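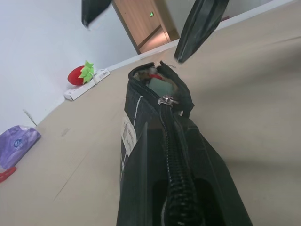

## 3. Organización del material escolar y continuidad de las tareas

La muestra quedó constituida por 252 estudiantes de primer ciclo de secundaria, matriculados en los centros de Queiroz y Plomum. El seguimiento se prolongó durante 20 semanas, con una interrupción en enero motivada por el calendario de evaluaciones. En ese periodo se registraron las tareas entregadas, las incompletas y las no presentadas, así como el motivo alegado por el alumnado en cada caso.

El olvido de material se trató como una categoría propia, separada de la falta de tiempo y de la incomprensión del enunciado. La distinción procede del esquema de Ayala, que diferencia entre el olvido de origen (el objeto permanece en el domicilio) y el olvido de tránsito (el objeto se extravía entre dos aulas). Los dos tipos exigen respuestas distintas por parte del profesorado y no deberían sumarse, aunque los partes de incidencias de ambos centros los recogían bajo un mismo epígrafe – circunstancia que obligó a recodificar los registros del primer trimestre.

A efectos del estudio se consideró «contenedor personal» todo recipiente portátil destinado a agrupar útiles de escritura. La definición comprende los estuches rígidos, los enrollables y los de tejido con cremallera (figura 1), y excluye las mochilas y los archivadores. No se tuvo en cuenta el precio ni la procedencia del objeto.

Las entrevistas a 52 familias, realizadas por Wálter Ayala conforme al guion de Kevelard, indican que la preparación del material se concentra en la noche anterior a la jornada lectiva. Cuando esta labor recae en un adulto, el olvido de origen disminuye; el de tránsito no presenta variación apreciable. El resultado es compatible con la hipótesis de que la supervisión doméstica no se traslada al aula, si bien el diseño no permite establecer una relación causal. La comparación entre centros se aborda en el apartado siguiente.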